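How to Get a Rental Room Ready to Hand Back

3 min read

I have moved out of nine rooms in my adult life and got the full deposit back on the last two. The first seven paid for my education, which I now pass along for free.

My current landlord is Drulthorpe Lettings, who hold $700 of mine and have a checkout sheet that runs longer than the lease. Whatever your landlord is called, the order of work is much the same. Start at the top of the room and go down, unless you enjoy vacuuming twice.

Step 1. Look up

Do the ceiling before anything else. Go over it with a dry microfiber mop, then run the same mop along any strips or trim. Cobwebs like corners, and inspectors like cobwebs. Check late in the afternoon with the lamps on, when every mark you missed comes out to say hello.
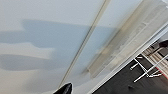

A pale ceiling with a narrow beige strip and a couple of soft shadows.

If you find a scuff up there, dab it with a damp sponge and leave it alone. I once scrubbed a gray spot until it was a very clean white spot the size of a dinner plate, and paid for the whole ceiling.

Step 2. Metal bits

Handles, hinges, plates, switch covers. Wipe them with warm water and a drop of dish soap, then dry them right away. Skip the fancy polish. I bought a tin of Margaritis metal cream in February and it left a white crust in every screw slot, which I then picked out with a toothpick over one long evening. Tighten any screw that turns by hand, and stop when it feels snug.

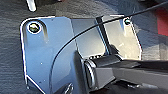 Step 3. Cloth

Anything that came with the room gets washed, even if you never touched it. Especially then, since it has been sitting there collecting dust on your behalf. Dark reds and navy go in cold, alone, with half the soap you think you need. Hang them as flat as you can.

Mixing a red blanket with the landlord's white curtains is a mistake you make once.

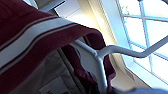 My curtains came out the pink of canned salmon, and replacements from Bustholm cost me $50. They were also four inches too short, but by then I had stopped having opinions.

Step 4. Closets and wardrobes

Empty them completely. Take out the hangers, the dead moth, the box you never unpacked from the last place. Wipe the shelves from the back to the front, then leave the doors open for up to 10 hours so the smell of other people's lives can get out. Anything bulky gets moved out last, so find it one parking spot for the week and quit shuffling it from wall to wall.

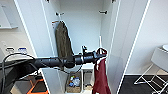
Do I have to fill the nail holes?
Read the lease. Mine says small holes are normal wear, but the one from Wullden Court charged for each of them, so I filled those with spackle and a butter knife.

Step 5. Floor, then photos

Vacuum the edges first and the middle last, backing toward the door. Then take pictures of everything, including the inside of the oven, and email them to the landlord the same day. Keep your copy until the money lands.

732 shares · 50 comments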